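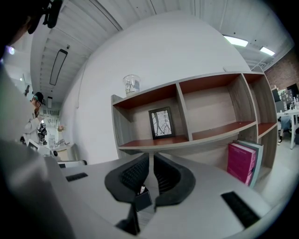 Subject: Re: Notice to end a periodic lease at Ukby
List: Fadongate Tenants and Neighbours
Date: 13 October 2026

Replying on the list as a few others in the Trollimer building have asked the same thing off it.

> We rent a two-bedroom unit on Ukby and our fixed term ran out in March.
> No new lease was signed and we have kept paying the same rent on the
> same day. Now we've found a place closer to work and want to move. The
> agent at Mtshali says we have to give 60 days and that we can't do it
> until the next rent date. Our old lease says 30. Which one counts?
> Also, can they start showing people through before we've gone?

Start with the paper you signed. Most of the Mtshali leases I've seen have a page near the back headed "Holding over", and it says what happens once the fixed term is finished. In ours it says the tenancy carries on month to month on the same terms, with 30 days' notice from the tenant and 60 from the landlord. It sounds like the agent may have read you the landlord's number. Ask them by email which clause they are relying on, and keep the reply.

That said, a clause in a lease can't override the tenancy law where you live, so check the wording with the tenants' advice line before you send anything. They will want the date the fixed term ended and the dates you pay rent, so have those handy.

On the rent date question, our lease doesn't mention it, but some do. If yours says notice has to end on the last day of a rental period, count forward from the day they receive it, not the day you write it. We put ours through the office door and emailed a copy as well. The office took four days to answer the email but accepted the date on it.

Showings are a separate clause. Ours allows them once notice has been given, with written warning each time and at reasonable hours. You can ask them to group the visits together. They did that for us and we had two afternoons of it instead of people coming by all week.

Other things to sort out while you are at it:

Get your copy of the move-in condition report. If you can't find it, ask for theirs now.
Ask who holds the bond and how it is paid back. Ours came through seven days after the final inspection.
Return every key and fob, including the one for the bike storage, and get a receipt with the number of keys written on it.
Give them a forwarding address in writing.

I still have the letter we used and can send it to anyone who wants to change the dates and reuse it. Write to me directly for that, as the list strips attachments.

Unit 7, Trollimer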